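Section 2. Planning the Purchase: Bindivitz Bench Cell
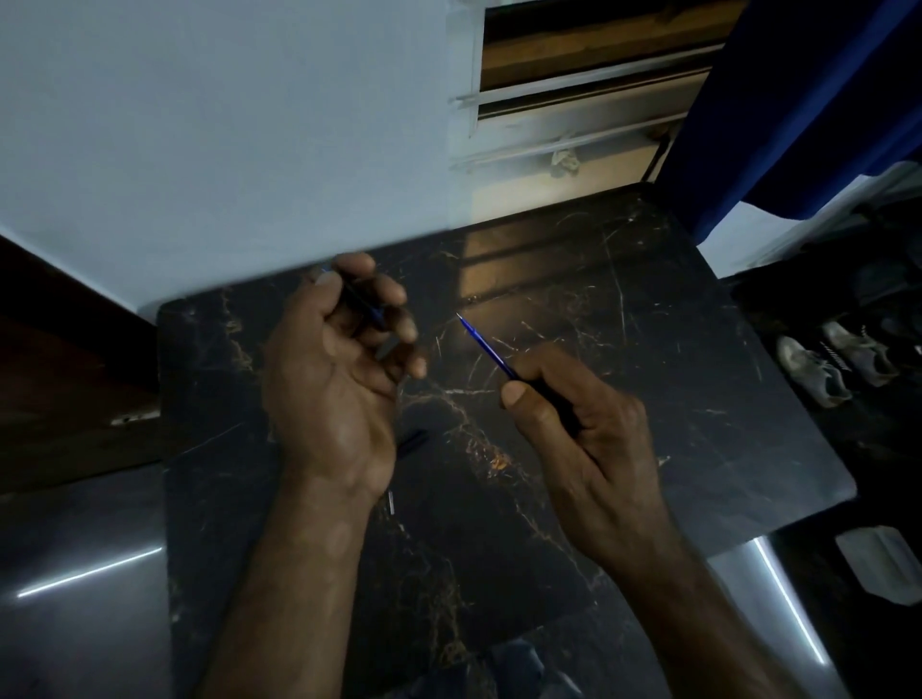
Complete this section before you request a quote from Nisholm. Pen assembly is used as the reference task.

1. List every part the operator handles, including caps, barrels and small metal pieces.
2. Time 400 assemblies by hand. Record drops and rework separately.
3. Measure the bench. The base plate needs 345 mm of clear depth.
4. Enter the hand times in the Dultwood cost sheet, line 9.
5. Budget for two grippers per arm, one fitted and one spare.

NOTE: Feeders are quoted separately. Parts under 2 mm wide require the Sönmez fine feeder.

CAUTION: Do not order the cell before the floor power check is signed. Restocking fees apply to opened crates.

Prices in the cost sheet are valid through July. Sheet revised Feb 26, 2018.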